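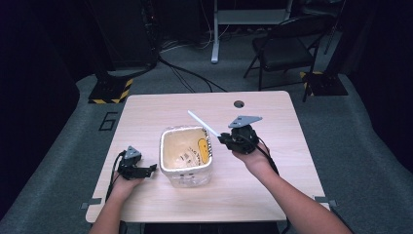 A white plastic container with a clear plastic liner. Liners and film go in the trash under Kodton's new rules.

Kodton to stop taking plastic film in curbside recycling

4 Sep 2021

Kodton will no longer accept plastic film, liners or bags in its curbside recycling carts starting next April, the town's public works department announced. Rigid plastic tubs and bottles will still be collected, but they must be empty and have any liner removed.

The change applies to all 3102 households on the town route. Apartment buildings with shared dumpsters have a separate contract and will follow the same rules when that contract is renewed.

Public works director Hervé Gaillard said film is the main reason loads from Kodton are turned away at the Hakthorpe sorting plant. The plant refused 32 truckloads from the town over the past year. Each of those loads went to the landfill, and the town paid a fee of $405 every time.

"People put film in the cart with good intentions," Gaillard said. "The plant can't sort it. It wraps around the rollers and they have to shut the line down and cut it out by hand."

Oltell, the hauler that serves the town, will check carts at the curb during the first eight weeks. Drivers will leave a yellow tag on carts that contain film, and those carts will be emptied as usual. After the eight weeks, a tagged cart will be left full until the next pickup, and the resident will need to take the film out before then.
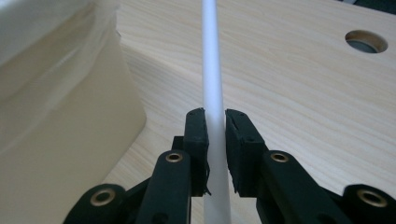 Small items remain a problem as well. Anything narrower than two inches falls through the screens at Hakthorpe and ends up mixed with broken glass. The town's current guide says nothing on the subject, and Gaillard said the new one will list small plastics under trash. Loose bottle caps will be on that list too, though caps screwed back onto empty bottles are fine.

Shredded paper will be accepted only in a closed paper bag. Newspapers, magazines and flattened cardboard can go in loose. Pizza boxes may go in if the greasy part has been torn off.

The town looked at running its own film collection and decided against it for now. A drop-off bin at the Cáceres Avenue yard was tried two summers ago, but it filled with household trash on most weekends and was taken away in the fall. Gaillard said he would be open to another try if the bin could be kept inside the gate and used only during staffed hours.

Several residents asked at the August council meeting whether their bills would go down if fewer loads are refused. The monthly rate is set through the end of the Oltell contract and will stay the same until then. Money saved on refused loads will go back into the collection budget, and the council has asked for a report on the amount next fall.

Residents also asked for larger carts. The town has not set aside money for new ones, but households that regularly overflow can request a second cart at no charge if any are in stock. Requests are handled in the order they come in.

A new printed guide will be mailed with the March water bill. Copies in English and Spanish will be available at the library and the town hall front desk. Pickup days and holiday schedules are not changing.

Questions can be directed to the public works office at town hall during regular hours.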